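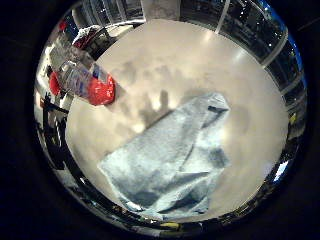

DINDSTEAD — Clandley Textile Services will open a second washing and finishing hall at its Dindstead plant in December, the company said on Sunday. The hall adds 42 washer-extractors and a continuous drying line to the existing site and will handle reusable cleaning cloths, hand towels and kitchen linen for hotels, schools and care homes in the region.

The plant now supplies 1048 customer sites on fixed weekly routes. Work that exceeds its present capacity has been sent to an outside laundry under contract. That contract ends when the new hall reaches full output, and all cloths will then be processed under one set of wash programs.

The machines are supplied by Murakami. Each unit has a side-loading drum with a pass-through door, so that soiled goods enter from one side of a dividing wall and clean goods leave from the other. Air pressure on the clean side is kept slightly higher than on the soiled side. Water from the final rinse is filtered and held in a buffer tank for use in the first wash of the next load. Heat from the drain water is recovered through a plate exchanger and used to warm the incoming supply.

Cloths are sorted by fiber and by use before washing. Cotton terry is washed apart from microfiber, which sheds less lint and is damaged by high drying temperatures. Fabric softener is not used on either type, as it leaves a film that reduces absorbency. Dosing is controlled by load weight, and the conductivity of the rinse water is logged for every cycle.
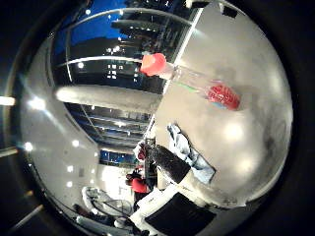

Clandley will also replace its counting system. Pieces are at present counted by hand at the soiled dock, and the counts are entered on a paper sheet that travels with the cart. From opening day, each cloth in the rental pool will carry a sewn-in tag that is read at the dock and again at the folding station. The Ista tracking software compares the two readings and reports any piece not returned within two delivery cycles. Customers will be able to see their own stock levels and change standing orders up to 5 p.m. on the day before delivery.

Tagged cloths are tested at intervals for absorbency, shrinkage and seam strength. A piece is withdrawn when it fails any one test or when the tag shows that it has passed its wash limit. Withdrawn cotton is cut and sold as industrial wipers. Microfiber is baled separately.

The building work covers 2000 square meters of floor, including a new loading bay on the north side. The bay has four doors, two for clean goods and two for soiled. Existing delivery routes will not change during the move, although some customers on the eastern routes may be given a different arrival time. Those customers will be told in writing by their depot.

Clandley Textile Services — Company News
Volume 7, Issue 3 — Page 2
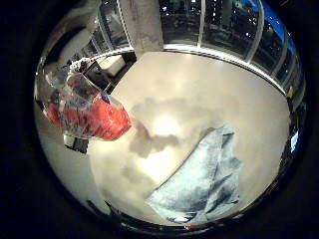
Volume 7, Issue 3 — Page 3

Commissioning will be carried out in two stages. The first stage covers the washer-extractors and the water system, with test loads drawn from the company's own stock. The second covers the drying line and the folding station. Over 700 loads are planned before customer goods are moved across.

Rental prices for current contract holders will stay the same through the end of their present term. Replacement charges for lost pieces will be based on the tag record and on the age of the cloth.

Customer questions about routes and standing orders should be sent to the Dindstead depot office. Trade and press inquiries are handled by the Clandley head office.

About Clandley Textile Services
Clandley Textile Services rents, washes and delivers reusable textiles to commercial and public customers. Its main plant is in Dindstead.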